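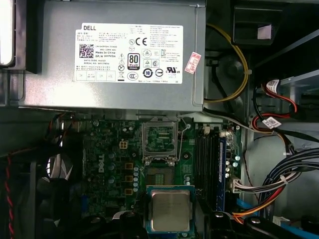 The Dell on the bench, lid off, socket open.

Sunday, July 2, 2023

I've been working on the CPU swap job since March, in the shared workshop in Risesville. I rent bench time there and keep the arm bolted down in the corner by the slatted wall. The goal hasn't changed. The arm should take a processor out of a desktop, set it in the holder, pick it up again and put it back in the socket, with me keeping my hands off the whole time.

Memory came first and went fairly well. A module has a long edge and a notch, and the slot does a lot of the lining up for you. A processor has neither of those going for it. It is flat and square, it drops straight down, and if you drag it sideways across the pins you can throw the board away. I have thrown one board away.

The control software is Teshome, which is my own pile of Python with a name on it. It is up to 1,857 lines and I'd like it to be shorter. Most of it is for recovering when a grasp goes wrong. The part that makes the arm move is small.
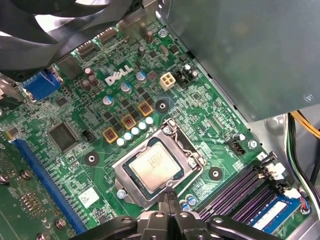

The load lever is the piece I got wrong for the longest time. I was treating it as something to push, and you can't simply push it. You have to press down, move it sideways out from under its catch, then let it come up under control. On this board the lever runs down the right side of the socket frame, so the fingers have to come in on that side without knocking into the memory slots. I tried a straight approach, then one tilted 5 degrees, and the tilted one is what I kept. I also stopped trying to do it with both fingers. One finger does the work and the other stays out of the way.

Closing it is harder than opening it. The lever needs a firm press near the end of its travel, and my force limit kept stopping the arm before it got there. I raised the limit for that one step only and put it back down straight after.

The fingers themselves are from Clovby. I bought the plain ones and then went back for a longer pair when the first set couldn't reach past the frame. If you are ordering, get the long ones first. 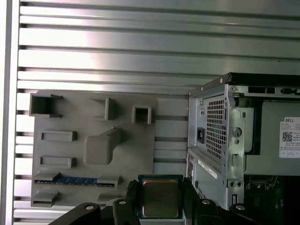

Filed under: Workshop / Robot arm / Fixtures

The gray board on the wall is where parts wait while the arm is doing something else. It has a long slot with a clip at each end for a memory module, and a number of other holders and ledges. I drew it up in an evening and have redone the clips more than once. The first version gripped too hard and the arm would pull against it until the software gave up.

Having the board vertical was a space decision. It sits right next to the tower, so moves are short, but the wrist has to turn a long way between the two and that is slow. If I had more bench I would lay it flat.

Gripping the processor by its two side edges works better than I expected. I had planned on a suction cup and even bought one. It's in a drawer. The ridged pads hold the edges well enough, and the fingers stay away from the underside. The one thing to watch is squeeze. Too much and the chip can tip when the fingers open, so I bring the force down in steps before letting go.

I log every attempt, good or bad. The log has 482 entries in it now, and a lot of the early ones just say "missed" because I hadn't set up proper error codes yet.

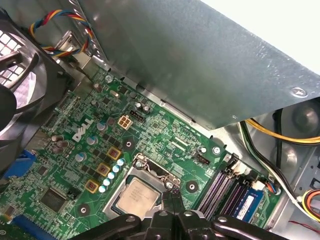

Letting go is also where most of the remaining failures are. The chip goes in nearly level, one corner sits a hair high, and the arm believes it is finished. I added a light tap on the heat spreader after release, then a second check of the height. That caught most of them. When the check fails, Teshome stops and leaves the lever alone, and I go over and look.

I posted the lever routine on Sketevent last week for anyone with a similar socket. The offsets in it are mine and will be wrong for your machine, so measure your own before you run it. Start at low speed and use a dead board.

Next on the list is 100 cycles in a row with no help from me. I have to replace a frayed cable on the wrist before that, and the part hasn't shipped.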